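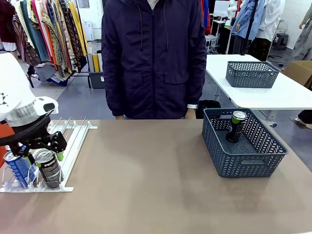
How to load a wire can rack without swearing

A can rack is a simple thing that people manage to get wrong, usually at the fridge door with one arm full of groceries. Do it on the table instead.

1. Wipe the table and lay the rack flat, with the slots running front to back. Give it a nudge. If it rocks, bend the offending wire back with your thumb.

2. Tip your cans into a shallow basket and put it to one side of the rack. Handles help. Cardboard flats do not, having been designed by somebody who hates fingernails.

3. Check the dividers. Cans should slide between them without any coaxing. The skinny tall ones wander, so put them in an outside slot.

4. Load one flavour per slot, oldest at the front. Mixed slots look festive until you want a cola and have to move 4 lemon ones to get it.

5. Leave a bit of room at the back - you'll want it when someone returns a can they've changed their mind about.

To clean the rack, take every can out and turn it on its side, then go along the bars with a damp cloth. Sticky spots come off with warm water and patience.

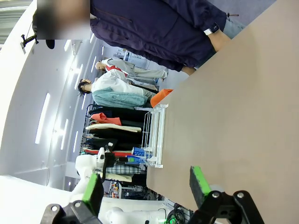 White wire rack on its side near the table edge, with an orange cloth beside it.

Dry it before it goes back in the fridge.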